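3.2 Keeping the tabletop cell in working order

The Neltwood cell is the part of this project we have grown fondest of, and much of what we learned came from looking after it. Two arms with five-fingered hands face a single table, and the Clalis controller sits to one side. We fixed the table first. Its cloth is printed with a grid of thin lines, and this simple choice paid off again and again: a person resetting the objects can put a plate back on the same square by eye, and a shift in the head camera shows up at once as a shift in the lines. Folding panels at the back keep the view plain. The objects are everyday things, chosen for how differently they behave under the fingers. A mug rolls, a paper cup gives way, and polished steel throws the ceiling lights straight back at the camera (Figure 4).
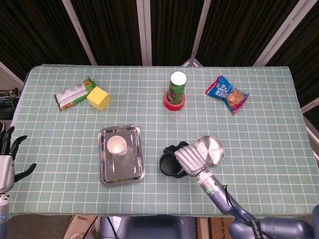 Figure 4. The cell with the right hand on the black mug.

Hand care takes up most of the upkeep time, and it is lovely work once you know the feel of it. Before each session we open and close both hands with nothing in them and listen. A healthy finger closes smoothly; a dry joint gives a faint tick near the end of its travel. Every 1000 grasps we wipe the finger shells, check the wrist screws and run the Leinonen zeroing routine, which moves each joint to its stop and stores the reading. The routine takes 29 seconds per hand, so there is little excuse for skipping it!

Cables came next. Our first layout let the forearm cable pull tight when the arm reached across the table, and the wrist reading drifted by up to 5 degrees over a long session. We re-ran it in September with a longer loop at the elbow and a strap at the lower joint. The drift went away, and we have kept that layout ever since.

Paper cups turned out to be our best test of a freshly zeroed hand. They are light and soft, and a finger that closes a touch too far leaves a dent that anyone can see. We now finish every service with the stacked cups on the steel tray, bringing the hand in from above and closing in small steps.

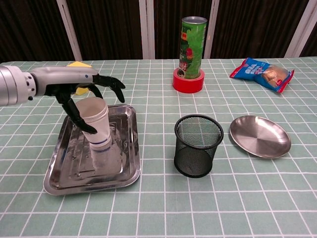
3.3 Recovering from a stopped hand

When a finger meets more load than it expects, the Brirnton safety layer stops the whole arm and holds it in place. We first support the forearm by hand, then release the fingers one at a time, starting with the thumb. The zeroing routine is run again before the arm goes back to work.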